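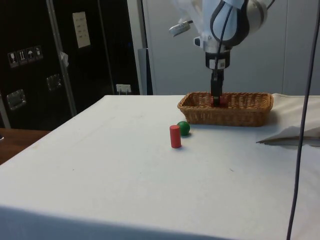 The ferry to Staltholm left at 6 in the morning and Peadar Mac Giolla was on it with one bag and his father's coat. He had written to his aunt to say he was coming. She had not written back.

The crossing took most of the day. He ate a roll and slept sitting up. A man across from him was going out to buy sheep and talked about prices until the wind got too loud.

His aunt was at the dock. She was smaller than he remembered and she was wearing rubber boots.

"You got thin," she said.

"You didn't answer my letter."

"You said you were coming. What was I going to answer?"

They walked up the hill. The house had been sold to a couple named Fraser, who wanted it by December, and her things were already in boxes in the front hall. She had lived there 46 years. Peadar asked where she was going to go and she said Bunari, to her friend's place over the bakery. It had a bathtub.

"I thought you might come live with me," he said.

"In the city? No."

She made eggs. He looked at the marks on the wall where the clock and the calendar had been. Then she put an envelope next to his plate. It had 2,000 in it, in old bills with a rubber band around them.

"That's what your father loaned me for the roof," she said. "He told me to forget it. I didn't."

"He never said anything about a roof."

"Well, he wouldn't."

Peadar said he didn't want it. She said she didn't care what he wanted, and took his plate to the sink. He put the envelope in the inside pocket of the coat, where there was already a bus ticket and a pencil stub. He had never cleaned the pockets out.

In the morning he carried the boxes down to Titow's truck. It took nearly three hours. His aunt swept each room after he emptied it, then locked the back door and went out the front.

"Do you want to look around once more?" he asked.

"I've seen it," she said, and got in the truck.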